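FOR IMMEDIATE RELEASE

August 19, 2021

Nidlow Publishes Good-Practice Rules for Robots That Pack Parcels, and Promises to Follow Them Too

Nidlow, which tests and reviews automated packing equipment for people who would like to know what they are buying, today released the first edition of its Good Practice for Two-Handed Parcel Robots. The document runs to 50 pages. The draft circulated in February ran to 340, and the reviewers who read it all the way through have our thanks and our sympathy.

The new guide covers robots that use a pair of hands to pick up, weigh and pass along small parcels at a bench beside a conveyor. General machine safety rules already say a good deal about fences, stop buttons and who may stand where. They say much less about what a robot should do with its other hand while the first one is busy, or how anybody is supposed to check that the weight it reported belonged to the parcel it was holding.

"Every site we talked to had rules for this," said Yasaman Parsa, who led the drafting at Nidlow. "Some were written down. One set was written on the lid of a box, and I will say they were pretty good rules. We borrowed two of them."

The rules were worked out at a bench with a crate, a scale and a conveyor belt, with parcel robots doing the jobs the guide describes.
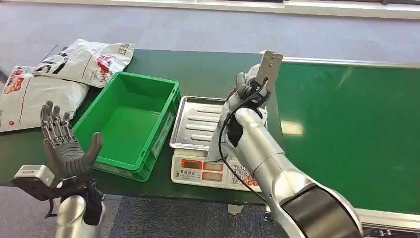 A two-handed robot holds a perforated metal plate above the tray of a digital scale, its other hand open.

The guide is organized around 10 rules. Most fit in a sentence, and the rest of the pages explain what the sentence means when a Nidlow reviewer says it. Several deal with weighing, which drew more comments than any other subject. Rule 1 asks that the scale be checked with a known object at the start of every shift and again after any bench equipment is moved. The object should be hard, flat-sided and easy to identify. A coffee mug is none of these, and early drafts failed to rule it out.

Rule 2 says that a weight counts only when the gripper has let go of the parcel and moved clear of it. A hand resting on a bag is part of the reading, however politely it rests. Sites that prefer to weigh in the grip may still do so, but they must call the result an estimate on the label and in the log, using that word.

Rule 3 concerns soft packaging. Plastic bags fold, slump and slide, and a grip that works on a carton may do nothing useful with a bag. Operators are asked to record each type of bag they handle and the grip they have approved for it. "Same as the box" will no longer be accepted as an entry.

Rules 4 through 6 deal with the arms themselves: which hand has the right of way over the bench, where the idle hand waits, and how far cables must be kept from the edge of anything that weighs, cuts or moves. The idle hand got its own rule after a long discussion. It may wait open or closed, but it must wait in a place the site has chosen and marked on the bench plan. "Wherever it ended up" was proposed as an option by one commenter and declined.
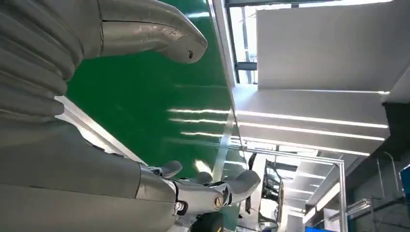 Inspection is covered by Rule 7. Fingers, joints, sleeves and fasteners should be looked over before the first run, by a person, with the power off and the lights on. The guide includes a single-page checklist for the job. Nidlow tried a longer one and found that people were filling it in from their chairs, with remarkable consistency, in under a minute.

The same rule applies to anything worn over a gripper, including gloves and fabric covers. A covered gripper must be tested as a covered gripper. If the cover is changed for one of a different material or thickness, the approved grips go back to the start of the line and are tested again. This was the least popular sentence in the February draft and it has survived without a scratch.

Rule 8 covers the reach between scale and conveyor. The robot must have a place to put a parcel down if the belt is full or stopped, and that place cannot be the scale. Rule 9 asks for a plain record of every parcel set aside. Rule 10 says that whoever changes a rule at a site has to sign the change with a name, and "the system" does not have one.

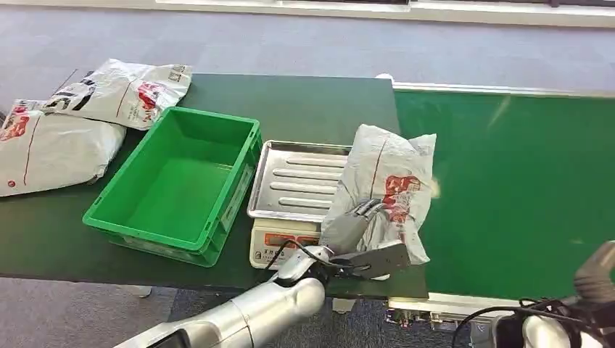 Two firms, Bernari and Ansari, have agreed to work under the guide for a trial period and to report what gets in the way. Bernari handles small-parcel packing for online sellers. Ansari builds benches and conveyor stations, and raised the most objections to the draft – many of them correct. A third, Ostus, will check the records from both and has asked that they be legible.

Nidlow will apply the guide to its own benches as well. The first internal review found 5 departures from the rules, all of them at the station used by the people who wrote the rules. Four have been fixed. The fifth involves the marked waiting place for the idle hand, on which the authors still hold two opinions.

"A good rule should be short enough to remember and dull enough that people agree to it," said Parsa. "We have done very well on dull. We are still working on short."

The guide is free to read and may be copied for use at any site, provided the wording of the 10 rules is left alone. Comments on the first edition are welcome from operators, builders and anyone who has had to explain a parcel's weight to a customer. Comments longer than the guide will be read last.

About Nidlow

Nidlow reviews automated packing and sorting equipment and writes practical guidance for the sites that use it. It does not sell robots.

Media contact: Yasaman Parsa, Good Practice Desk, Nidlow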